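The refurbishing shop in Ulodgate turns out 3,000 desktops a year, most of them old office towers bought in bulk by Lambrakis. The case goes on its side, the panel comes off, and the processor is the part that gets the most care.

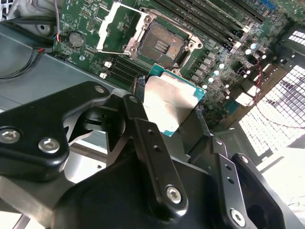
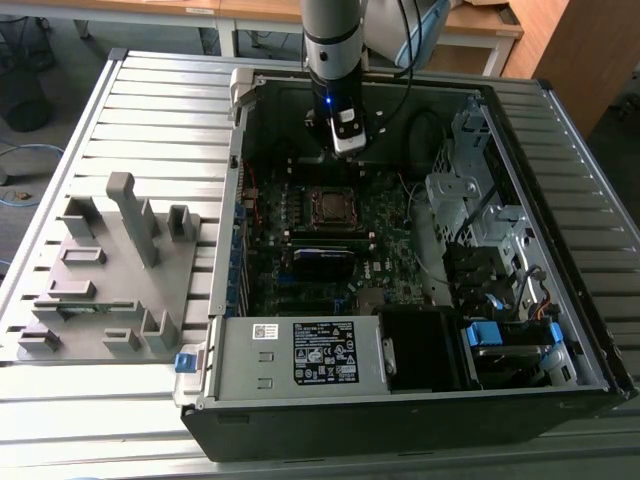 A chip in this kind of socket has no pins of its own -- they are in the board, and a bent one can mean a new motherboard. Lambrakis allows about 4 minutes for the swap. Finished machines go by truck to Uvport in September.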